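トップ　特集　連載　書評　バックナンバー　定期購読

つかむ人々
イルタンビー工科学校ロボット部、スプーン一本に冬を費やす

2021年1月8日　文＝ルクサナ・ラシャリ

スプーンは机に置かれると、急に薄くなる。台所の引き出しから出すときには気づかないが、ロボットの指で上からつまもうとすると、柄の部分には厚みというものがほとんどない。指先は天板に触れる寸前まで下がらなければならず、触れればアームが律儀に非常停止し、生徒が律儀にため息をつく。私がイルタンビー工科学校のロボット部に通った数週間のうち、かなりの時間はこのため息を聞くことに使われた。

部室は本館の裏手、旋盤室の隣にある。旋盤が回っている間は会話ができないので、議論が白熱すると誰かが隣に頼みに行き、頼みに行っている間に議論は終わっている。廊下側の窓には何年も前の文化祭のポスターが貼られたままで、二足歩行ロボットが手を振っている。そのロボットは本番で一歩も歩かなかったらしいが、絵はなかなかうまい。

部が目指しているのは、六月に開かれる学生競技会「メタール」である。二足歩行も格闘もない。机の上に並んだ日用品をロボットアームで拾い、隣の箱に移す。それだけだ。観客席からはほとんど何も見えず、見えたとしても、二歳児が機嫌のよい日にやることと区別がつかない。華やかさの点では、競技会という形式が許す下限に近いと思う。

ところが規定集は32ページある。机の天板の色、照明の向き、アームが待機中に取ってよい姿勢、審判が咳をした場合の扱いまで書いてある。咳の項目は前々回の大会のあとに加わった。音声認識で動作開始の合図を受けるチームがあり、開始前の静寂の中で審判が咳をし、アームが元気よく動き出して隣の机の時計を払い落としたのだそうだ。以来、審判の咳は「外的事象」に分類されている。

満点は200点。内訳を読むと、運営側の人生観のようなものが透けて見える。速さへの配点は驚くほど低く、落としたときの減点は驚くほど高い。落としたものを拾い直せばいくらか返ってくるが、拾い直そうとして二度落とすと、返ってくるはずだった分まで持っていかれる。制限時間は六分で、顧問のアルヴァ・クローニンによれば、これは人間が黙って立っているには長く、ロボットが考え直すには短い時間である。

クローニンは去年まで製図を教えていた。部の顧問を引き受けたのは前任者が転勤したためで、ロボットについては「引き受けた日の夜に調べた」と言う。生徒はこれを欠点とは思っていない。彼女は技術的な助言を一切しないかわりに、作業台の上を片づけさせることにかけては容赦がなく、ケーブルを床に這わせた生徒には、そのケーブルの全長を測って製図させるという罰を科す。壁にはその製図が何枚も貼ってあり、上手なものほど前科が多い。

アームの名前はメンガルという。名づけたのはもう卒業した部員で、由来は誰も聞かなかった。聞かなかったことを今の部員は少し後悔していて、大会の登録用紙に「愛称の由来」という欄があるたびに、何か書かなければならないからだ。去年は「地名」と書いた。その前は「祖父」と書いてあった。

メンガル本体は中古で、関節がひとつ、夕方になると渋る。午前中は渋らない。サキブ・セティは気温のせいだと考えて暖房の前に置いてみたが、やはり夕方になると渋った。次に電圧を疑い、隣の旋盤室の使用時間と突き合わせたところ、関係はありそうで、なさそうだった。グラフは見せてもらったが、点がきれいに散らばっていて、どんな線でも引けそうに見えた。セティはそこに自信をもって一本引いている。

セティは機械担当で、無口である。無口だというのは他の部員の評で、私には部品商社トリルキアの納品間違いについて長々と話してくれた。長さの違うねじ、ねじ山の違うねじ、一度はねじが入っているはずの袋に領収書だけが入っていた。電話をすると先方はとても丁寧に謝り、その翌週、とても丁寧に梱包された間違ったねじが届く。セティは間違ったねじを捨てずに種類ごとに瓶に入れていて、その棚はいま部室でいちばん整った場所になっている。クローニンも認めている。

「そのうち、これで足りる機械を設計します」

本気らしかった。

指の話に戻る。メンガルの先端には向かい合った二本の指がついていて、開いて、閉じる。部員たちはこれを「手」とは呼ばない。手と呼ぶと人が期待するからだという。校長が見学に来たとき、うっかり「手」と紹介したら、握手を求められた。以来、部内の正式な呼称は「はさみ」で、書類の上だけ「グリッパ」になる。

はさみの長所は単純なことで、短所も同じところにある。コルク栓は拾える。洗濯ばさみも拾える。マッチ箱は、縦に置かれていれば拾え、横だと指が開ききっても怪しく、斜めに置かれるとプログラムがまず自分の位置を疑い始める。競技の品目は当日まで伏せられているが、過去の例からスプーンが出ることは確実視されていて、部の黒板には「スプーンは来る」と書かれたままになっている。宗教的な感じがするので消してほしい、とクローニンは言っているが、まだ消えていない。

視覚のほうは、手首に取りつけた小さなカメラが受けもつ。アームと一緒に動くので、何を見ているときも必ず自分の指が映りこむ。最初はこれを邪魔だと考え、画面の下側を黒く塗りつぶして学習させていたが、そうするとプログラムは自分に指があることを忘れ、目標に向かって実に優雅に近づき、横から突き倒した。塗りつぶしをやめたら、突き倒す回数は減った。優雅さも減った。

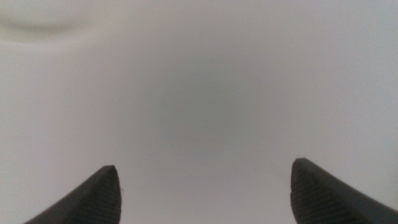

溝のほうが先に決まるものだ、とプロドロモス・ギカスは書いてよこした。指の内側の溝を見ればそのチームが何を恐れているかがわかる、細かい溝のチームは滑るのを恐れ、溝のないチームはまだ滑ったことがない、そして溝の向きを途中で変えるチームは、たいてい別の原因で滑っている、と手紙は続いていた。手紙というのは比喩ではなく、封書である。部からの質問状に便箋で返事が来た。電子メールで送ったのに、である。

返事の最後には、質問にはなかった忠告がひとつ添えてあった。大会前の月には新しいことを始めないように。部員たちは全員で読み、深くうなずき、その週のうちに制御プログラムを別の言語で書き直し始めた。

書き直しを言い出したのはタリク・キアニである。キアニは記録係も兼ねていて、試行をすべて帳面につける。表計算ソフトも使っているが、帳面のほうが正本だと本人は主張する。停電しても読めるから、というのがその根拠で、停電中にロボットの記録を読みたくなる事態についてはまだ考えている途中だそうだ。

私が訪ねた日、帳面の番号は441まで進んでいた。スプーンだけの番号である。一件ごとに、置いた向き、指の下がった高さ、結果、備考の欄がある。結果の欄は「可」「不可」「議論」の三種類で、最後のものは、持ち上がりはしたが箱に入る前に落ちた場合、あるいは持ち上がったように見えたがスプーンが指の外側に引っかかっていただけの場合に使う。備考の欄はもっと自由だ。書き写す許可をもらったので、いくつか並べる。

「皿の部分をつかんだ。柄がぐるりと回った。拍手が起きたが不可」
「誰かが机に座っていた」
「成功。理由不明」
「先ほどと同じ条件で失敗。理由不明」
「クローニン先生が通ったら成功。先生に残ってもらったら失敗」
「これはフォークだった」

キアニがいちばん困っているのは「成功。理由不明」だという。失敗なら調べればたいてい何か見つかるし、見つからなくてもセティが線を引いてくれる。成功したときには皆が喜んでしまい、喜んでいる間に誰かがスプーンを動かす。条件がわからなくなる。それで去年の秋から、成功しても一定の時間は誰も机に近づかない決まりができた。成功の瞬間、部員が一斉に後ずさりするのはなかなか見ごたえがある。初めて見た人は爆発すると思うだろう。私は思った。

書き直しの是非をめぐっては、ちょっとした政変があった。反対派はセティで、理由は「いま動いている」という一言に尽きる。賛成派のキアニの言い分は、動いているが誰にも読めない、というもので、実際に画面を見せてもらうと、注釈のあちこちに「ここは触るな」「ここも触るな」「触った。戻した」と書いてある。書いたのは卒業生たちで、なかには注釈どうしで口論しているものもある。ある関数の上では、片方が「この補正は不要」と書き、その下に別の人が「必要」と書き、さらに下に最初の人らしき筆致で「不要だが残す」とあった。補正はいまも働いている。外すとスプーンの右隣をつかむ。

結局、クローニンが裁定を下した。新旧両方を残し、本番でどちらを使うかは大会の前に試走で決める。製図の教員らしい折衷案で、部員はどちらも不満そうに受け入れた。その日の帰り、キアニは新しいほうのプログラムの一行目に注釈を入れた。見せてもらったら「ここは触ってよい」とあった。二行目にはまだ何もなかった。

午後の練習を一回分、通しで見た。まず机を拭く。拭き方にも流儀があり、往復してはいけない。天板は淡い色の板で、光り方にむらが出ると、カメラがむらのほうを品物だと思うことがあるからだ。以前、プログラムが何もない場所を自信満々につまみに行き、空気を持ち上げ、箱の上まで運んで、丁寧に放したことがあった。動作としては完璧だったので、部ではその記録をいまでも模範演技として新入部員に見せる。採点は零点である。

机を拭いたあとは照明を落ち着かせる。落ち着くのは照明のほうか部員のほうか、聞いても答えは割れた。それから品物を置く係がくじで決まる。置く係は恨まれるので、立候補制だったころは全員が遠慮し、やさしい置き方しかしない者が選ばれて、練習にならなかったらしい。くじに変えてからは、当たった者が日ごろの鬱憤を配置にこめるようになった。その日はキアニが当たり、スプーンを机の縁ぎりぎりに、皿の部分を伏せて置いた。セティが無言でそれを眺め、無言のまま椅子を引いて、座った。

メンガルが動く。肩にあたる関節がまず回り、肘が下り、手首が机の上で少し迷う。この迷いは計算にかかる時間なのだが、見ている側にはどうしても気おくれに見える。指が開く。下がる。止まる。また少し下がる。部室で息をしているのは私だけのような気がして、私も止めた。指が閉じ、持ち上がり、スプーンは机の上にあった。

「議論」と誰かが言った。

「触ってもいないものは議論にならない」とキアニが言い、帳面に不可と書いた。備考の欄には「縁」とだけ入れた。置いたのは自分である。

次の回、スプーンは箱に入った。決まりどおり全員が後ずさりし、私も壁まで下がって、ねじの棚に背中をぶつけた。瓶がひとつ倒れ、トリルキアの間違ったねじが床に散った。条件は乱れていない、床だから、というのがキアニの判定で、拾うのは私の役目になった。人間の指は便利なもので、床のねじを一本ずつつまむのに書き直しも補正もいらない。ただ、四つん這いの私を見ながら、セティがしきりに何かを書きとめていたのは気になる。あとで聞くと、親指の入る角度だという。

練習の後半では、ねじ拾いの角度がさっそく試された。指を真上から下ろさず、少し寝かせて入れる。スプーンの柄の下に片方の指先を差しこむような格好だ。理屈では持ち上がる。実際には、スプーンはするすると机の上を逃げ、縁から落ちて、伏せてあったセティの弁当箱の蓋に当たってよい音を立てた。もう一度やると逆の方向に逃げた。三度目は逃げず、指のほうが天板に触れて止まった。非常停止の赤いランプを見ながら、セティはかなり満足そうだった。逃げる向きが変わったのは進歩なのだという。

競技のことを人に話すと、そんなものはもう工場でやっているだろう、とよく言われるそうだ。部員はこの質問に慣れていて、答え方も決まっている。工場ではスプーンのほうが行儀よく並んで流れてくる。メタールのスプーンは、審判が袋から取り出し、机の上で手を離す。手を離すときの高さも規定集にあるが、向きについては一行も書かれていない。そこだけは運まかせで、過去には積み重なった皿の上に立つようにもたれかかったスプーンが出たことがあり、どのチームも手をつけずに終わった。審判が拾ったが、審判も一度落としたという。これは外的事象には入らない。

メタールの本番では、品物を落としたチームの机に小さな旗が立つ。去年のイルタンビーの机には旗がにぎやかに並び、遠くから見ると祝い事のようだったと、行った者は口をそろえる。順位表は部室の冷蔵庫に磁石で留めてあるが、ちょうど順位のところに磁石がのっている。ずらそうとしたら止められた。

費用の話もしておくべきだろう。遠征の交通費は学校が半分出し、残りは部で工面する。例年は学校祭での実演で稼いでいて、メンガルが来場者の選んだ飴を拾って渡すという企画なのだが、このところは人を集めること自体が難しく、見送りになった。飴は買ってあった。今シーズン、部員の集中力が妙に高いのはこの飴のせいだという説がある。包み紙は両端がねじってあるため、はさみでつまむには理想的な形をしていて、成功率はほぼ完璧だ。規定の品目に飴が出ることを皆が祈っているが、黒板にはまだ書かれていない。

取材の最終日、天気は悪く、旋盤は静かで、部室にはセティとキアニだけがいた。新しいプログラムと古いプログラムを交互に走らせている。どちらの番なのかは、見ていればわかると言われた。古いほうは手首の迷いが長く、新しいほうは迷わずに間違える。しばらく眺めていると、確かに見分けがつくようになった。夕方が近づいて例の関節が渋り出すと、また見分けがつかなくなった。

クローニンが戸口から顔を出し、戸締まりの時間だと告げた。あと一回、とキアニが言った。昨日もそう言った、と彼女は答え、それでも入ってきて、床のケーブルをまたごうとして止まった。誰のか、と聞いた。二人とも机の上のスプーンを見ていた。

製図用紙は引き出しの二段目に入っている。

お問い合わせ：編集部 読者係まで　｜　本誌掲載記事の無断転載を禁じます　｜　ページの先頭へ戻る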